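Préparer une démonstration de pinces à main pour une journée portes ouvertes

Cette fiche reprend la méthode suivie chez Rovus en octobre, lors de la visite du groupe de Kosstead. Elle convient pour un atelier à deux personnes, chacune avec sa pince tenue à la main.

Avant l'arrivée des visiteurs

Chargez les batteries la veille. Vérifiez que les mâchoires s'ouvrent et se ferment sans à-coup, puis essuyez les patins avec un chiffon sec. Prévoyez des groupes de 12 personnes maximum et jusqu'à 38 visiteurs par demi-journée.

Choisissez des objets ronds et lisses, de petite taille. Les fruits conviennent bien : tout le monde sait avec quelle force on les tient. Posez-les à côté du bac et laissez le fond dégagé.

Déroulement

1. Le premier opérateur saisit un fruit par les côtés, à mi-hauteur, et le présente au-dessus du bac.
2. Le second approche sa pince par le côté, avec un autre fruit.
3. Chacun dépose à son tour. Annoncez le geste à voix haute.
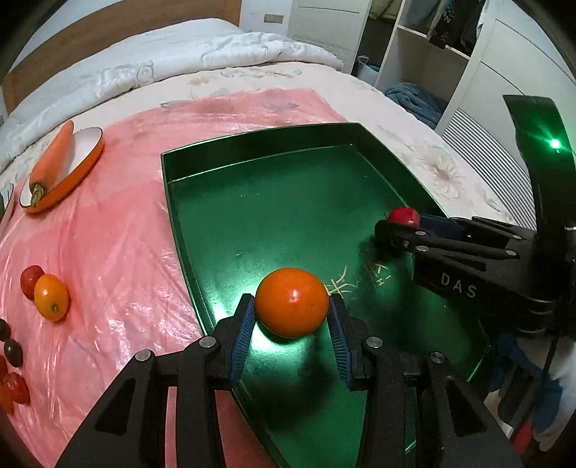
Gardez un rythme lent pendant les premiers essais. Bianka Pálfi, qui menait la visite, fermait la pince en deux temps : contact d'abord, serrage ensuite. Si le fruit glisse, rouvrez complètement et recommencez la prise.

Passez ensuite la pince à un visiteur. Comptez deux essais par personne. Oluf Norðdahl reprenait l'outil entre chaque passage pour contrôler le câble.

Après la séance

Nettoyez les patins, notez les prises ratées et rangez les pinces ouvertes.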